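Closing short wounds: a conversation with Duangjai Thammasiri

Duangjai Thammasiri has taught suturing at the Chantharasri skills laboratory long enough to have strong views on thread tails. She spoke in the bench room in December, between two practice blocks, about interrupted stitches, tissue handling and the way the lab keeps its records.

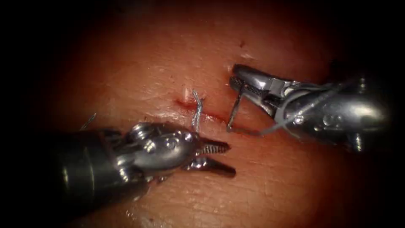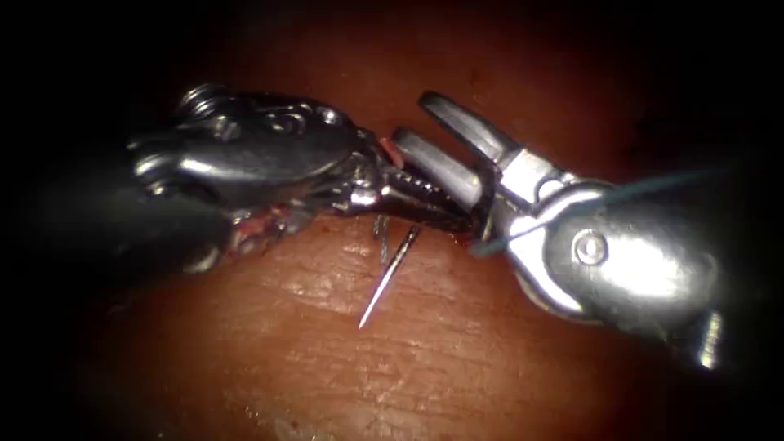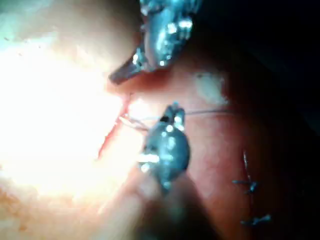 Instrument work over tissue at close range.

Thammasiri begins her teaching with the bite, the distance between the wound edge and the point where the needle enters. "People look at the knot first," she said. "I look at where the needle went in and where it came out. If the two distances differ, one lip rides over the other, and a good knot will hold it in the wrong place."

For a short, straight incision she teaches interrupted stitches. Each is tied and cut before the next is placed, so a poor one can be removed alone. A running stitch is faster, but its tension is shared along the whole line. "You pull at one end and the far end changes. A beginner can't feel that yet."

The question of force takes up much of the first week. Serrated jaws hold a needle well and hold tissue badly, in her view, because the teeth mark the surface before the operator sees any change in it. Her rule is to lift the edge by the smallest amount that lets the needle pass. She applies a similar rule to thread. "Grip it near the end, where you are going to cut it off anyway. A crushed section in the middle of the knot is a weak section."

Tails are her other subject. She asks for them short, but long enough that the knot can't slip back through itself.

The lab logs every stitch placed at the bench. The current register stands at 3308 entries, of which 2282 have been graded. Grading is done by 2 readers working separately, and where they disagree the entry goes back to the pile. The form came from Tikine, a smaller teaching group, and was cut down from four pages to one. It records spacing, edge alignment, knot type and tail length.

She would like to add a field for time, with reservations. "Time is easy to write down, so it gets more attention than it should. I want the interval between the needle leaving the tissue and the first throw – that is where the thread gets lost or tangled. Total time tells me very little."

Lighting came up last. The Grinska lamps give a narrow, bright field, and she prefers them to the wide Zandmont panels the room had before. Glare on polished metal is the cost. She has students shift the lamp slightly before tying, then check the wound line again. The next block is on curved incisions, and she was already setting out thread for it when we stopped.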